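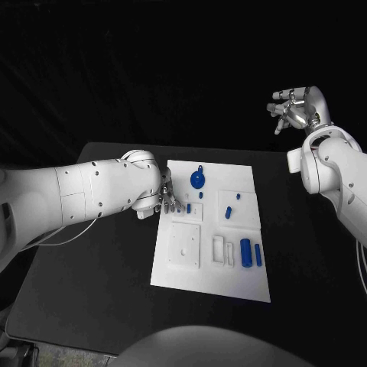
I have a soft spot for jobs that are nothing but putting small parts where they go. Pegs, hinges, bed slats, the plastic feet on the bottom of a bookcase, all of it. My sister-in-law does yoga, I do flat boxes. And after years of doing it badly on carpet (never do it on carpet, the carpet eats things) I've come around to one strong opinion, and it's about the surface you work on. Give me a dark table with something white laid over the middle of it, and I'm happy. A little blue peg standing on a white plate is about as easy to find as a small part will ever be, and I'd like more of my life to be arranged that way.

I came to this the hard way, with a Postier shelf unit. If you've never bought one, they come in a carton as long as a canoe, and inside there's a bag of fittings in which every single piece is the same tan as the shelves. The same tan as my floor, too! I spent most of an evening on my hands and knees, patting the boards like I'd lost a contact lens. One dowel never did show up. I whittled down a chopstick, and that shelf holds the paperbacks, and we don't discuss it.

After that I started laying out an old white pillowcase before I opened anything, and then a piece of white foam board from the craft store in Brultidside, which is better because it doesn't wrinkle and send your screws rolling. You tip the bag out, spread things around with a finger, and put like with like. It takes maybe five minutes. I know people who think this is fussy, and one of them is married to me, and he's the same person who put the back panel of the TV stand on inside out.

Color is the other half of it, and here I have a bone to pick with the companies. Why is everything beige or silver? Toy makers figured this out ages ago. When my kids were small we had a Wokska marble run, which claimed 1,000 pieces on the lid and I believe it, and the connectors were all one bright color and the tracks were another. A six-year-old could dig out the right part from across the room. Then you grow up and buy a desk, and you're squinting at two screws that differ by the width of a fingernail clipping, with a drawing that calls them F and G.

I've heard the argument that colored parts look cheap. Fine, but most of them end up inside the thing! Who's going to see a blue peg once it's been pushed into the side of a dresser? Make it orange. Make it glow. I'd pay a couple of extra dollars for that and so would everybody who has ever put a drawer together at ten at night.

The best instructions I've ever had came with a Pramanik plant stand I bought last September. Only 13 parts, and they'd printed a sheet at full size, so you set each part down on its own outline before you started. If an outline was empty you knew right then, and you didn't find out at step nine with the whole thing balanced against your shin. I kept the sheet. It's in the drawer with the takeout menus, and I can't tell you what I'm saving it for.

I should say where I'm weak, which is patience at the end. I love the laying out and I love the first few pegs, and by the last ones I'm shoving — I've split a side panel that way, and I've cross-threaded more bolts than I'd like to admit in public. A peg that's going in straight doesn't need much of a push. If it does, back it out and look at the hole. I know this perfectly well and I still lean on it.

Anyway, there's a crib coming next week for my niece's baby, and I've already been told I'm the one building it. The foam board is propped up in the hall, and I cleared off the dining table this morning, dark side of the leaf up.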